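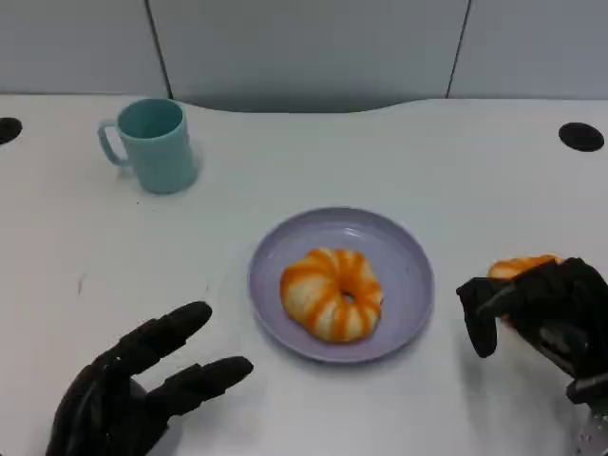
Issue 200 | Page 2

## Looking after a white work surface

White tables and desktops show everything. Coffee rings, pencil dust, the gray smear where your sleeves rest. Most of it comes off with very little effort if you get to it the same week, and most of the damage we hear about came from the cleaning and not from the stain.

### Everyday wiping

Use a soft cloth, warm water and a drop of dish soap. Wring the cloth out until it no longer drips. Wipe the whole top, then go over it with a second cloth and plain water, then dry it. Soap left behind dries to a thin film, and the film picks up dirt faster than the bare surface would.

Paper towels are fine for spills. For regular cleaning they leave lint, and the cheaper ones can dull a glossy finish over time.

### Rings and marks

**Tea and coffee.** Mix baking soda with enough water to make a paste. Spread it on the ring with a finger, leave it five minutes, and lift it off with a damp cloth. Don't scrub. If a shadow is left, do it again the next day.

**Ballpoint.** Rubbing alcohol on a cotton ball, dabbed from the outside of the mark toward the middle. Change the cotton as soon as it picks up color. Try it on the underside first, especially on painted tops.

**Permanent marker.** Draw over it with a dry-erase marker and wipe while the ink is still fresh. What remains usually goes with alcohol.

**Tape residue.** Warm it with a hair dryer on low and roll it off with your thumb. Cooking oil will take care of the rest, but wash the spot with soap afterward.

**Yellowing.** If the color has changed from sunlight, no cleaner will bring it back. Move the lamp and the books every few months so the top at least ages evenly.

### What to keep off it

Scouring powder, steel wool and the green side of a kitchen sponge will all leave fine scratches. You won't see them at first. You will see them once dirt settles in. Melamine foam erasers are also abrasive. Keep them for a single stubborn spot and press lightly.

Never mix bleach with anything other than water. We don't suggest it for tabletops in any case.

We tried two store creams, Molemex and Casetti. Both cleaned about as well as dish soap. The Casetti left a slippery feel that took three rinses to remove, and a mouse would not track properly on it until then. The Molemex smelled strong for an afternoon.

### Cable holes

The round holes in a desktop collect crumbs, hair and staples. If yours have plastic inserts that lift out, take them out twice a year and wash them in the sink. Run a dry toothbrush around the inside of the hole before you put them back. Keep water away from the raw edge of the board, where it can soak in and make the top swell.

If an insert is loose, one turn of masking tape around the outside will hold it. If it is stuck, slide a butter knife wrapped in a cloth under the rim and work around a little at a time.

### The gap at the back

Pens roll to the back edge and drop. So does dust. A strip of foam pipe insulation, slit along its length and pushed over the edge, closes most gaps and can be pulled off for cleaning. Measure the thickness of the top before you buy. For wide gaps, a rolled towel works and costs nothing.

Vacuum along the wall behind the table when you do the floor. Use the brush head so you don't leave black marks on the paint.

### Wobble

Check the floor before you blame the table. Slide it a foot to one side and try again. If it still rocks, turn the adjustable foot on the short leg until it touches, and tighten the leg bolts with the weight off them. Felt pads pack down, so replace the whole set together.

### From the mailbag

A reader in Haldane asks whether car wax is safe on a white desk. It will give a shine and repel water for a few weeks, but some waxes yellow. Use a clear one, test a small patch, and leave it off any surface where food is prepared.

Another reader wants to know how to get candle wax off an Indard table. Put an ice pack on it for ten minutes, then push the wax off with an old plastic card. Wipe what is left with warm soapy water.

Next page: drawer runners, and what to do when they squeak.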